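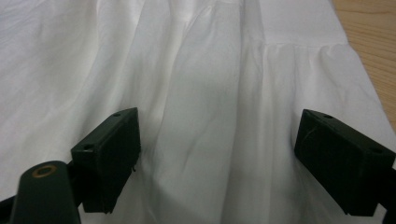
TIERS

Ten to six, Saturday, laundry at the back of the Fludwood Hotel. Kettle on. Strip light doing its buzz.

The skirt came up again. White, tiered, all gathers. Third go.

I'd been told not to help. That was the whole job that week, standing there not helping. Eleven years I'd folded for that place, sheets, tablecloths, christening gowns when the function room was booked, and now I had a stool and a clipboard and a line to fill in each time the Zernitz stopped. Garment. Time. Result. A box for comments, very small box.

Towels it could do. I'll give it that. Nearly 800 towels since the Monday and I only refolded the ones I was cross with. Pillowcases, fine. Napkins, better than the Saturday girl. The man from Skindia had a laugh like a door and he said towels were solved, just like that, solved, as if they'd been a sort of illness.

Then somebody's skirt.

It went in slowly. Two fingers, open, down to the cloth. Stopped. Thought about it, or whatever it does. You could see the trouble if you'd ever done one. There's no edge where you want an edge. Pull the hem and the tier above comes with it, pull the seam and all the pleats go sideways. My mother would of taken it by the waistband and shaken it once, hard, out the back door, and it would hang right because it was frightened of her.

The Zernitz closed on a pleat. Lifted. Let go. Closed on the next one.

I wrote: 6.04, skirt, no.

The phone went. Skindia, at that hour, voice full of toast.

"How's she getting on?"

"It's a skirt," I said.

"Right. And?"

"It doesn't know where the top is."

Quiet for a bit. Typing. He said they'd had 2,000 goes at skirts over at the Tsikata place and it was getting there, it just wanted more. Different skirts. Different tables. I said how many more and he said another 2,000, maybe, and then he asked could I put it back how it was, all rumpled, so they could run it again. Not too neat, he said.

So that was me. Quarter past six in the morning, messing up a skirt on purpose so a machine could fail at it fairly.

I've got a knack for it, I'll say. Rumpling. You don't just drop it, that's no good, drops the same way every time. You gather it up in both hands like you're going to be sick in it and then you sort of lose interest.

Fourth go. It found the seam. Went along it, little nips, little nips, all the way to the side, and I'd stopped drinking my tea. It had the corner. It had the actual corner. Up it came, white and long, and the tiers dropped down one under the other as nice as you like and I said oh go on, out loud, to a thing with no ears.

It folded it in half. Then it folded it again the wrong way, inside out at one end, and laid it on top of the towels and waited.

I looked at the box for comments.

Skirt was wanted at seven, room on the second floor, there'd been a ring down about it already. The iron was hot. I could of had it done in two minutes, I could do it half asleep, had done, plenty of February mornings with the pipes froze and my coat on.

I wrote: 6.31, skirt, nearly.

Crossed out nearly. Wrote yes. Crossed out yes. There wasn't room in the box for anything else by then so I turned the sheet over and started on the back, first the waistband, I put, you have to find the waistband. Then you shake it.

The lift was coming down. I picked up the skirt.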